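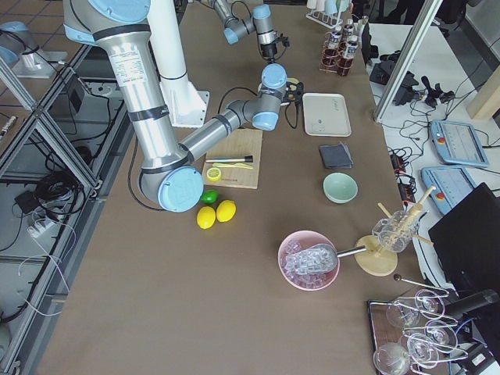 Clomance: The Drenov Sessions - 4-LP Box Set

The Drenov Sessions brings together the complete studio recordings made by Clomance for Zasura Records, along with 3 demos that have not been issued before. The set is limited to 900 numbered copies.

All tracks were transferred from the original tapes and remastered by Guðlaug Holst. The running order of each album follows the first pressing. The demos appear on side eight.

Contents
4 LPs, black vinyl, in printed inner sleeves
Hardcover book, 70 pages, with lyrics and session notes
Rigid slipcase, matte finish
Download code for all tracks

Orders are limited to two copies per customer. Sets ship in September from the Economou warehouse, and payment is taken at the time of order. Items ordered together with the box set will be held and sent in the same parcel. Returns are accepted on unopened sets only - please keep the outer carton.

Contact | © Zasura Records | Back to top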